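The bus from Dubey

November 10, 2022

I want to write down what happened with my neighbor's father in February, while I still remember it in the correct order. Pushpa Tiwari, my neighbor, gave me permission and she read this text before I put it here.

Her father is 79 no more, as he likes to say, and he does not tell people his real age. He lives with her on the second floor of our building in Pilluleck. His memory is good in the morning and less good after lunch. He walks every day to the bakery Flavness and back, always the same side of the street, and the women who work there know him.

That day he did not come back. Pushpa called me at the office, and I could hear that she was already on the stairs. She had been to the bakery. They said he bought his two rolls and left as usual, and he said goodbye to everybody.

I took my bicycle and went along the river, because he sometimes spoke about the river. It was cold and there was a little snow on the path. I asked every person I met. Most of them were kind but they had seen nothing, and one man asked me if I was selling something.

Pushpa called the police. I must say that I expected them to tell her to wait until the next day, as in films. They did not say this. The officer wanted a photograph, the color of the coat and the names of places where he lived before. This last question was the important one, but we did not understand it at that moment. Pushpa told them a street in Dubey, where the family lived when she was a small girl, and then she forgot that she had told them.

The police put a message on their page in the afternoon. I shared it and I think the whole building shared it. There were 97 comments under it when I looked, and many of them were only praying hands. I was a little angry at the hands then. Now I think it is what people have when they are far away and want to do something.

A driver of the number 19 bus saw the message during his break. He remembered an old man in a brown coat with a paper bag from a bakery, who asked him very politely if the bus still stopped at the school in Dubey. It did. The police there went to the old street and found him on a bench, 10 houses from the one that used to be his. He had eaten one roll. The other one he was keeping for his wife -- she died many years ago.

Pushpa and I drove there in my car. She did not say one word on the way, and I did not know if I should turn on the radio. When we arrived he was sitting in the police station with a cup of tea and he introduced me to the officers as his son-in-law. I am not, but I shook their hands.

Some practical things, for those who have an old person at home. He now wears a bracelet with two telephone numbers, Pushpa's and mine. She has a new photograph of him on her phone every month, with the coat he is wearing in that season. We also wrote a list of all the addresses where he ever lived, and it is on the refrigerator. I bought him a small locator from a company named Rever, but he takes it out of his pocket and leaves it in the fruit bowl -- so I cannot recommend it or not recommend it.

He still walks to the bakery. Pushpa thought about it for a long time and decided that he should.

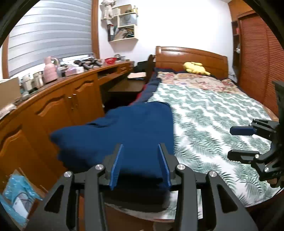 I wrote also to the bus company to thank the driver. They answered with a form letter about ticket prices, so I wrote again, on paper this time, and I am waiting.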